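Notes from the bench
2 min read

So I've been on the gripper tables since October, and people in packing keep asking me what we do back there all day. Fair enough! From the hallway all you see is curtains.

Short version: we're teaching the machines at our Butis site to handle small stuff, and for now that means people doing it first. You take a handheld gripper in each hand and do an ordinary job with them, over and over, and the recordings go to the Runano team. My record is 54 good takes before lunch (Delphine Achterberg has beaten it twice and mentions it a lot). Plugs and power strips are this month's job, and I was dead wrong about which part would be hard. I figured the plug. Nope, it's the cable, which goes wherever it likes. 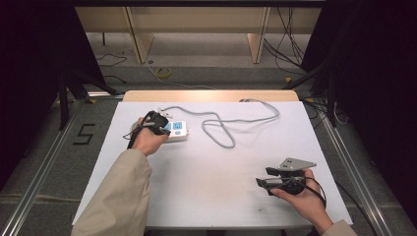
Plug and power strip work at one of the tables.

What's changed for us? My wrists, for one thing. I spent years on the Bonard line doing the same twist all shift, and the grippers use a different set of muscles, so the first couple weeks I was sore in brand new places. We rotate every 16 takes now, and that helped a ton. The pay grade moved up one step too, after some back and forth.

The part I still chew on is what happens to the Bonard line once the machines can do plugs. We asked at the last floor meeting, and the answer was that 2 positions move over to Baptiste for setup and checking, and the rest is still being worked out. I'd like to see that in writing, and I said so. If you want to try a table for an hour, come find me or Delphine, or call extension 3820. Roll up your sleeves if they're baggy, they catch on everything!

Questions or items for the next issue: ext. 3820 | © 2021 Butis Staff Newsletter | Back to top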